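Hilura releases simulated kitchen demonstrations for two-armed robots

3 May 2021

Hilura has completed the first release of Kunulside, a collection of recorded demonstrations for training robot control systems on kitchen tasks. The release contains 3,529 demonstrations, all of them made in simulation by people operating a pair of virtual arms. It is available to research groups from today.

Each demonstration covers one short task from start to finish, such as taking an item from a shelf, opening a drawer or putting something down beside a sink. The operator steers both arms with hand controllers while watching the kitchen on a screen. Joint positions, gripper commands and rendered views are stored together at every time step, so that a learning system can be trained to predict the next movement from what the robot has just seen.

"Shelf tasks took the longest to get right," said Alina Sima, who leads data collection at Hilura. "An operator has to bring the wrist in level and close to the object without touching the board, and the other arm must stay clear of the cabinets below. We asked for slow approaches and rejected any run in which an arm passed through a surface."

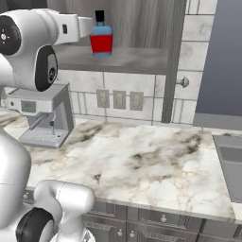
Kitchens in the collection vary in layout, cabinet finish, worktop and appliances. Objects are moved to a new starting position before each run, within limits set for the task. The release has 13 task types, recorded by six operators. Trial recording began in January, and those early runs have been left out because the controller settings were changed afterwards.

Every run was replayed before being accepted. The replay starts from the stored initial state and applies the stored commands – if the object does not finish in the target area, the run is removed. Runs that pass are then checked by a second person for long pauses and unnecessary movement. Failed runs are kept separately and can be supplied on request to groups working on error detection.

Esben Frandsen, simulation engineer, said the choice of simulation was a practical one. "We can reset a kitchen in a moment and give every operator the same starting conditions. Contact is still the weak point. Friction between a gripper and a smooth bottle is an estimate, and users should treat it as one."

The next stage will be carried out with Kultorska, which will test trained controllers on physical arms in a fitted kitchen. A total of 70 trials is planned, limited to shelf and drawer tasks. Results will be published whether or not the controllers transfer successfully.

The release includes the demonstrations, the task definitions, the replay tool and a written guide to the file format. Corrections will be issued as numbered updates, and earlier versions will remain available.

Requests for access should be addressed to Yulan Lu at Hilura. Press enquiries should be addressed to Tyyne Mustonen.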